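Notes for the lighting talk, second half

Start with the Plenell building before the refit. Ask who has worked under a bare strip for a full shift. Give them time to put hands up.

Main point: people blame the bulb, but most complaints come from where the fitting hangs and what is under it. Martim Magalhães kept a log of complaints at the Multomstead site for 8 weeks. Glare came first, shadows on the work surface second. Color was far down the list.

Read out the desk numbers slowly. 500 lux at the table top is what we aim for. Rodrigo measured 62 in the back corner with half the lights off — pause here.
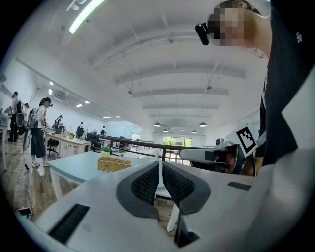 Mixed fittings are the part I get asked about most. Strips give you even light over a big area, pendants give you a pool and a sense of where the ceiling stops. You can run both in one room. The ceiling on the slide is white with parallel beams, and it has a long fluorescent strip on one side and four dome pendants toward the back. Mention the beams — any row of fittings has to be planned with them, and a white ceiling helps by bouncing light back down. Ask the room which they would switch off first. Take two or three answers and move on.

Next, switching. Put strips and pendants on separate circuits. At Flarkley they were on one switch and staff taped over it. Don't tell the long version of this story.

Cost: Rodrigo Rebelo quoted 2,000 to rewire the Leitão workshop, fittings not included. Someone will ask about dimmers. Say yes for the pendants, and check the ballast before promising anything on the strips.

If short on time, skip dimmers and go to questions. Handout is by the door. Leave the contact slide up.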